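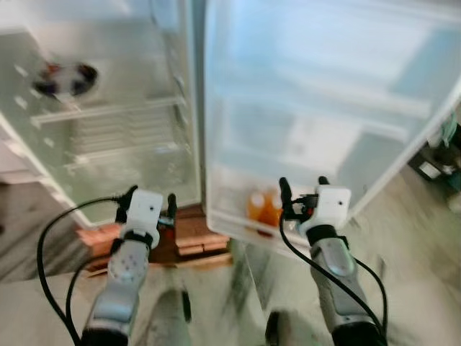 Refrigerator, door open.

Tue 4 November
Sourdough starter trial, Sirbridge kitchen. Entry by H. Haverford.

The rye starter was fed with 30 g of flour at the morning check. Ms Prantl reports a sharper smell than in the wheat starter – closer to vinegar than to yoghurt. The control dough was mixed with 500 g of white flour and 300 g of water.

We use cookies to improve your visit. Accept | Manage settings
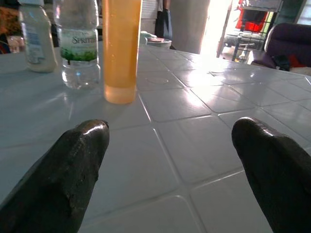 Mr Ventura has asked that salt be added after the first rest in all later batches. Agreed. The jar labels are to be rewritten in pencil, as the ink runs. Flour order still to be confirmed with Golestani.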